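Dornura P2 : deux semaines avec une pince parallèle d'entrée de gamme

Dernière mise à jour : 20 mars 2020

La P2 de Dornura est vendue 725 euros pièce, ou 2955 euros en lot avec deux pinces, deux caméras de poignet et le contrôleur. Nous avons acheté le lot en novembre pour remplacer nos Gurkden, dont les doigts prenaient du jeu.

Le montage prend une demi-journée. La bride est standard, la notice moins : le schéma de câblage est celui de la version précédente et il a fallu écrire au support, qui a répondu le lendemain. Prévoyez des colliers. Le câble de la caméra est raide et, trop tendu, il tire sur le connecteur quand le poignet tourne.

Nous avons surtout travaillé sur des pinces à linge en plastique. L'objet est léger, il glisse, il s'emmêle avec ses voisins, et une prise de travers l'ouvre au lieu de le soulever.

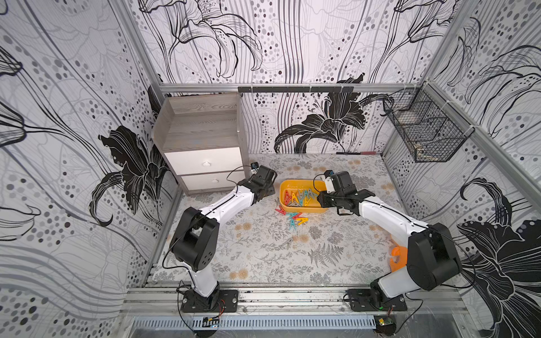 Les deux bras au poste de test, bac jaune entre les pinces.

Sur une pince à linge isolée, la P2 s'en sort bien. Dans le tas, c'est plus irrégulier : les doigts sont un peu larges et en attrapent souvent deux. En baissant la force de serrage au niveau 6, on limite les prises doubles, mais on perd quelques pièces pendant le transfert. Les Gurkden faisaient mieux sur ce point quand elles étaient neuves.

La caméra donne une image nette de près. L'exposition automatique réagit lentement et je l'ai désactivée dès le deuxième jour. Le contrôleur est silencieux, son logiciel est sommaire, les journaux s'exportent en CSV.

Pour des objets de taille moyenne, je la recommande. Pour du petit vrac, comptez l'achat de doigts plus fins, vendus à part chez Xenos.

Loukia Liapis

Commentaires (3)

Paraskevi Kourkoulas
Même souci de câble chez nous. Un connecteur coudé a réglé l'affaire.

mv_atelier
Les doigts Xenos se montent sans adaptateur ?

Loukia Liapis
Oui, avec les vis d'origine.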